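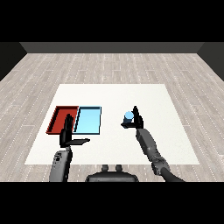
4.2 Comparing the two hand controllers

We compared two controllers for closing the hands: the Urnov controller, which drives the fingers to a fixed target position, and the Gimov controller, which closes them until a set contact force is reached. Both were run in the Rirkum simulator with the same arm controller and the same starting poses. The task is to pick up a colored object and put it in the tray of the same color. The red and blue trays stand next to each other on the left half of the white surface, so an object picked up by the right hand, such as the light blue cylinder, has to be carried to the left before it can be released. For this reason we scored the grasp and the transport separately. A grasp counts if the object stays off the surface for 40 control steps. A transport counts if the object comes to rest inside the correct tray.

The training data contains 2,836 demonstrations, of which 1,669 use the right arm for the pick. Both controllers were tested on cylinders and spheres, with 10 random seeds for each shape. Friction values were left at the simulator defaults, which we froze in July before any of the runs reported here.

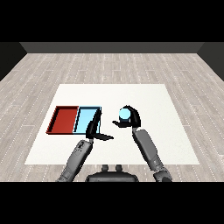 Figure 3. Right hand holding the light blue sphere, with the left hand over the blue tray.

Spheres were the harder case for the Urnov controller. A small error in wrist height changes where the fingers meet the ball, and a fixed target position leaves no room to correct for it. The Gimov controller handled these errors better but closed more slowly – a cost that matters little in this task. On cylinders we saw no clear difference in grasping. Most transport failures came from releasing too early, and these occurred with both controllers. We did not tune the release threshold for either one. Hyvönen hands use a different thumb linkage and were left out of the comparison.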